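# Bottle handoff thread - robotics club, post your runs
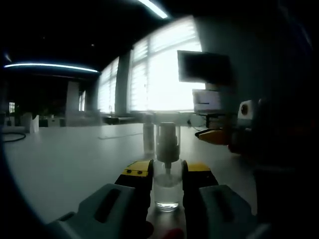

Page 2 of 2

**ursina_moser** wrote:
OK team Torimen checking in! The fingers close square on the spray bottle, one pad on each side, and I am so happy with that grip. We're at 1,000 demos now and I want to keep going with the clear bottle until October.

**pegboard**
Nice! I'd still go lower though. You've got a bit of liquid in the bottom half and a pump on top, and mine always wants to tip when I grab up by the collar.

**ursina_moser**
I tried low all last week (well, most of it) and the approach got way messier - you come in so flat that the housing almost scrapes the table. Middle feels good to me.

**half_duplex**
Going to disagree with both of you. Grip height is fine. The clear bottle is the problem! Glare off a window plus see-through plastic plus a pale table is a rotten first object. We started Morsy on a solid orange cup, got 100 good demos, and only then moved to anything transparent.

**pegboard**
But the Etancombe challenge object IS a clear bottle. Why practice on a cup?

**half_duplex**
Because you find out if your code is broken before you blame the plastic. Cost us two evenings. Cheap.

**ursina_moser**
Fair, I'll do one cup session. But I'm not closing the blinds, the rules say normal room light and I want the model to see ugly daylight too. Also, has anyone tried with a second bottle standing right behind the first? I love it as a test, it's so mean.

**sestine_fan**
Yes!! We did that on the Sestine build. It went for the back bottle over and over until we mixed in a bunch of demos with the two swapped. 2,925 total by the end and it was worth every one. Don't leave the second bottle in the same spot every time.

**pegboard**
OK the swapping idea is great, stealing that. Still say grip lower.

**ursina_moser**
Ha, fine - half my next batch low, half middle, same bottle. I'll post both sets of numbers in this thread.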